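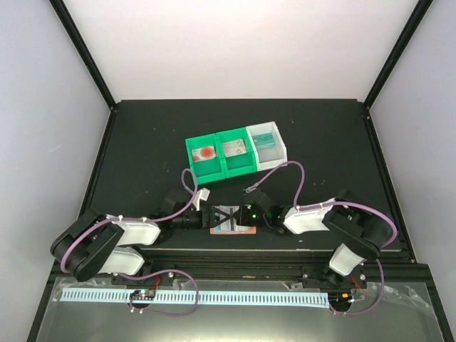
*Three small bins side by side, two green and one white.*

Troels Bach reached the hide at Trillbridge before five and found someone already in it. She had taken the left end of the bench, the good end, and had her scope pointed through the gap at the reedbed.

"Is it there?" he said.

"No."

He sat down at the other end and put his flask on the shelf. It was June and the light was grey still. A coot was making a noise under the boards. He set up his tripod with the legs short, the way the hide needed, and wiped the eyepiece with his sleeve.

The bird had been reported the evening before, by a man walking his dog, who had sent a blurred picture to the county recorder. Little bittern, male. Troels had been coming to Trillbridge for 29 years and his list for the site stood at 272. He had never had a little bittern there, or anywhere else in the county.

"You drove far?" he asked.

"From the coast. I left at two." She kept her eye to the scope. "Snædís Bisgaard."

He knew the name. She had the top list in the county by 13 birds, and for years he had pictured a tall man with a beard, having misread it in the annual report. He told her his own name and she nodded as if she knew it too.

"You wrote the piece about the water rails," she said.

"That was a long time ago."

"It was good. I disagreed with the second half."

He poured some tea into the lid. The sun came up behind the pumping station and the tops of the reeds went yellow. Two marsh harriers lifted off and began to work along the far dyke. A reed warbler sang, then several. At half past six a man called Bouvier came in with a camera on his shoulder, stood for ten minutes, asked if it was showing, and went away again, leaving the door open. Troels got up and shut it.

"I had one in Denmark as a boy," he said. "My uncle had. I was looking at the wrong bush."

"Does that count?"

"No."

She laughed at that, briefly. She took a sandwich out of her coat and offered him half, and he took it. It was egg. They ate without looking down.

By eight it was warm and the glass had begun to shimmer. He was stiff from the bench. He thought about his garden, and about the beans, which needed tying, and about his wife's sister arriving on the noon train. He had said he would be back by ten. There was a clump of reed to the left of the channel with a bent stem in it, and he had checked it so often that he had stopped seeing it. He checked it again.

The bent stem had a foot on it.

He did not say anything. The foot was greenish and it held the stem quite high up. Above it was a pale patch of wing and then a neck, stretched straight, and a bill pointing at the sky. The bird was the size of a pigeon or less. It might have been there since he sat down.

He looked along the bench. Snædís was scanning the right-hand side, slowly, moving the scope a little at a time. He had perhaps four seconds in which he was the only person watching it, and he used them. Then he said, "Left of the channel. Bent stem. Halfway up."

She swung round. He heard her breathing stop and start.

"I don't have it."

"Come to the base of the stem and go up. There's a dark gap. It's on the left of the gap."

"I don't – yes. Yes, I've got it."

The bittern lowered its bill. It went down the stem hand over hand, like someone coming down a ladder, and leaned out over the water. It waited there for a while. Then it struck, came up with something small, swallowed it, and walked back into the reeds. The stem moved and was still.

Neither of them spoke. The coot had started up again under the boards.

"272?" she said at last.

"273," said Troels. He wrote it in his notebook, with the time, and underlined it once. She was writing too. When she had finished she looked at the shelf, at his flask, and asked whether there was any tea left in it.

There was a little. He gave her the lid and drank what remained from the neck. It was twenty to nine. He could still be home by ten if he left now, and he shortened nothing and packed nothing, and put his eye back to the scope.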